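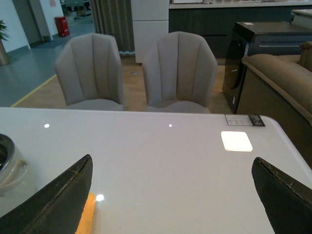 ### Leaf vector turns into 93 layers when I open the EPS, how do I get it down?

**gellilton_prints**, Oct 5, 2020

Hi all! I grabbed a gorgeous leaf background (free vector, EPS inside a zip) and I want to use it behind the title on a poster for the Gellilton plant swap. It opens fine in Feda, but every single leaf comes in on its own layer, 93 of them, and the soft shading has turned into stripes. I love the shapes so much I'd hate to swap it for a flat JPG! Is there a way to merge the layers without losing the colors? The poster gets printed at 21 inches wide, if that matters.

---

**bognár**

Ooh, fun one, I did battle with this in March! The stripes are blends that got expanded when the file was saved as an older EPS. Feda can't turn them back into gradients, but you can do it by hand and it's quicker than it sounds:

1. Open the Layers panel, click the top leaf, shift-click the bottom one, and choose Merge Into Group. Colors stay exactly as they are.
2. Inside the group, find a striped leaf. The largest shape at the back is nearly always the full outline. Keep that and delete the thin slices on top.
3. Give the outline a 2-color gradient, picking the light and dark ends from a leaf you haven't touched yet.

I only redid the 3 big leaves in front and left the small ones striped, and at poster size they looked great! Save it as a Feda file first and export the PDF from that. Also check the zip for a readme, as some of these free sets want a credit line somewhere on the finished piece.

---

**tinyserif**

just open it in Prarkov and export as svg, worked for me

---

**gellilton_prints**

Oh this is wonderful, thank you both! Prarkov gave me a clean SVG but the leaves went a weird gray green, so I went back and did it bognár's way. The front leaves look SO much better with real gradients. There was a readme too, and it does ask for a credit, so that's going in small type along the bottom edge next to the date.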